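Call for participants: produce handling and the move to assisted sorting

Caltov is looking for people with hands-on experience of sorting, grading or packing fruit and vegetables to take part in a paid study starting in August. The study is run with Pillska, which operates the packing lines where the results will be used.

Background

Pillska is bringing in robotic arms on two of its mixed produce lines. The arms will take over the first sort, where items are separated by type and placed on a tray. Grading for ripeness and damage stays with staff, as does the final check before packing. Line workers will spend less time on repeated reaching and more time on exceptions: items the system has refused, placed wrongly or marked as uncertain.

The change affects how shifts are staffed, how long people stand at one station and who decides when a line stops. Caltov has been asked to record how skilled people pick up, turn and set down produce, and to report on how the new duties should be divided. Both parts need participants.

What the work involves

Part A is handling. You work at a table with a hand-held gripper in place of your fingers and move single items between the cloth and a plate, following a short task card. Items differ in size, firmness and skin, and tomatoes are used at several stages of ripeness alongside oranges and other round fruit. Speed is not scored. Dropped items are recorded and the task carries on.

Part B is a review session. You look through the task records with a member of the study team and say where you would have handled an item differently, what you would have rejected and what you would expect a machine to get wrong. Your comments go into the report under a participant number.
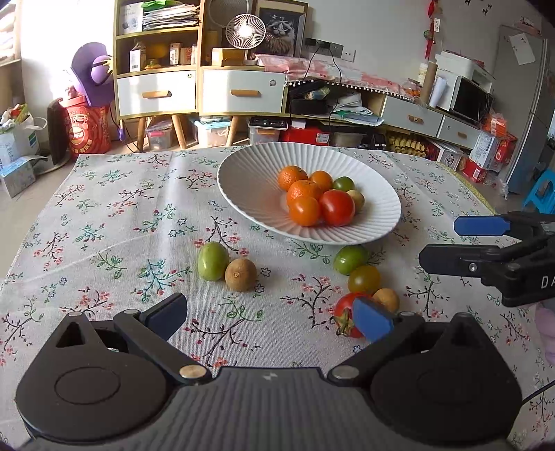
Who can apply

You should have worked for at least two seasons in a packhouse, market, greengrocer's or commercial kitchen. Current and former Pillska line staff are welcome. Applicants need full use of at least one hand and must be able to stand or sit at a table for 30 minutes at a time. Left-handed applicants are particularly needed. No knowledge of robots or computers is required.

Time and payment

There are 65 places. Each participant attends 2 sessions, one for each part. Part A is divided into blocks of 30 minutes with a rest between blocks. Payment is by the session, at the same rate for both parts, and travel is refunded on receipt. Anyone who withdraws during a session is paid for that session in full.

Pillska staff taking part in working hours will be released by their shift lead and receive normal pay in addition to the study payment. Taking part, or declining to, has no bearing on shift allocation. Individual records are not passed to Pillska.

Data

Recordings cover the hands, the tools and the surrounding room. They are kept by Caltov and used for training the arm controllers and for the staffing report. You may ask for your recordings to be deleted at any time before the report is issued.

How to apply

Write to Lilian Mollel, study coordinator, at Caltov. Give your name, your last two places of work, the produce you handled most and which hand you use. State any food allergies or skin conditions. Applicants will be told whether they have a place before the session timetable is sent out.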